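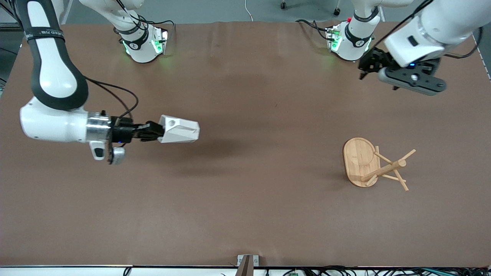
Two arms, one brown work surface and a wooden peg stand on its side.

Workshop tips: before you spend money on a robot arm

Pevbridge and Garnby both sell arms for small shops now, and both sales pages make it sound like buying a drill press. I have my doubts. Some things to settle before you order.

Price the whole bench. One quote I got had 47 lines, and the arm was one of them. Grippers, mounts, cables and a table that doesn't flex all cost extra.

Measure the table twice. An arm needs room behind it as well as in front, and two arms need a lot more than double. Tape the reach out on your floor first.

Budget for cable. You'll want clips, sleeves and spare lengths. I put aside $96 and spent it all before anything moved.

Test with your own awkward parts. Sales demos love a neat block. Bring something with pegs or odd angles, lay it on its side, and ask them to stand it up. If they change the subject, keep your wallet shut.

Ask who fixes it. Garnby wanted nearly $800 a year for support, and phone help stopped at 4 p.m. - my shop is just getting going then.

Rent before you buy. A month will tell you how often you'd use the thing. Most small jobs I looked at were still quicker by hand, setup included.

Used arms can be fine, but get the controller and the software license in writing.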